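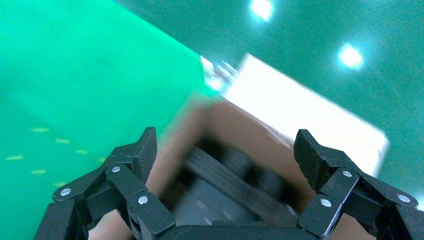 Bought the Elgate tape gun in July, the 48mm one with the orange handle, and have now used it long enough to have opinions. I sell secondhand knitting patterns and yarn from the spare room so it's parcels most days, more in the run up to Christmas. Before this I used scissors and my teeth. Anyway the gun.

Weight first. Heavier than I expected, lighter than the one at my old job. Fits my hand, which is small. Irina Toma borrowed it for a weekend when she was moving and she has proper big hands, said the handle was a bit short and her little finger hung off the end. So try before you buy if you can. I couldn't, ordered it.

Loading. Instructions are one drawing on the back of the packet and the drawing is wrong. Or upside down. Sticky side has to face the roller AWAY from you, then under the metal bar, then through the flap. Took me a good while and a lot of wasted tape. After that, easy, I can do it half asleep. Core has to be the standard three inch size, the little stationery rolls from the supermarket just rattle about and jam.

Cutting is very good. Clean edge, no dragging, even on the cheap crackly tape. The blade is nasty though, I've had it twice across the knuckle. There's a plastic guard that's suposed to flip down when you're not using it and mine does so about when it feels like it. Keep it away from kids. Keep it away from Sebastian, who picked it up by the wrong end.

Paper tape: mixed. I switched over because customers ask for it. The thin stuff tears at the roller if you pull fast. The thicker reinforced one needs water so forget it, wrong machine altogether. Ordinary self adhesive kraft from Forkora works fine if you slow down and tighten the brake knob a bit. Don't overtighten. I did and the knob now clicks and won't hold a setting, so every few parcels I'm giving it another turn. That's the main thing I'd mark it down for.

Noise. It screams. All tape guns do but this is a loud one. I pack after nine at night and have had comments through the wall. Low noise tape helps, costs more.

Sent Elgate an email about the knob, got a reply in 2 days from a Viorica Oprea who was very nice and posted a new one free. Haven't fitted it yet, needs a tiny hex key, not included obviously.

Cost me £9 with postage, which is fair. There's a £7 one on the Stornutley market stall which looks identical apart from the handle being blue, may well be the same thing, Lăcrămioara Pop at the post office counter has had hers for years and swears by it. 

Would I buy again, yes probably. Good blade, decent handle, rubbish knob, drawing needs redoing. If you post one parcel a month don't bother, scissors are fine. If you're doing a pile every evening it'll pay for itself in a week just in not losing the end of the roll.

Four stars. Would be five if the gaurd stayed put.

Friday, December 8, 2023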